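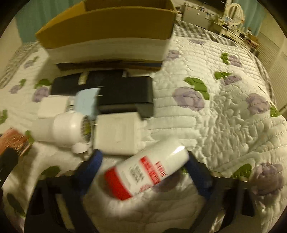 A white handheld fan, a square power adapter and other small items on a quilted bedspread, with an open cardboard box behind them.

Small electricals drive in Lembridge reaches bedrooms

Households in Lembridge are being asked to sort the chargers, fans and grooming items kept in bedrooms before the next kerbside round, which starts at 7am on Sunday. The round is run by Lorente, the contractor that took over small-item collections in December, and covers 2,000 addresses.

Each address may leave one open cardboard box with a maximum load of 12 kg. Items should be sorted on a flat surface, such as a made bed, and boxed by type. Bottles of lotion, cleaner or spray are not accepted and should be kept apart from the electrical goods.

Lucía Manzano, collections manager at Lorente, said mixed boxes were the main cause of refusals in the first round, when 300 boxes were left at the kerb. "A box with a leaking bottle in it cannot go on the sorting belt," she said. "The whole load is set aside."

Power adapters are the item residents ask about most. Plug-in adapters are accepted with or without their cable, and the prongs do not need to be taped. Adapters with a cracked case should go in a separate paper bag marked "damaged". 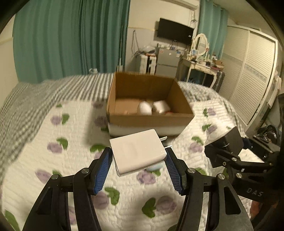 What happens to the items

Boxes go to the Elton depot, where adapters are tested for output voltage and sorted by connector. Working units are passed to Walleletti, a repair workshop with 44 places on its training course. The rest are shredded for copper and plastic.

Handheld fans and other items with a built-in battery are handled on a separate line. Residents should switch them off and lay them at the top of the box — crews remove them first. Hair brushes and combs without a motor are household waste.

Telmo Peñalver, who supervises the Elton line, said original packaging was useful only if it was empty and flattened. Cases may be left with the item they belong to.

Flats with a shared entrance should place boxes inside the front door. Missed collections can be reported to Lorente until noon the following day.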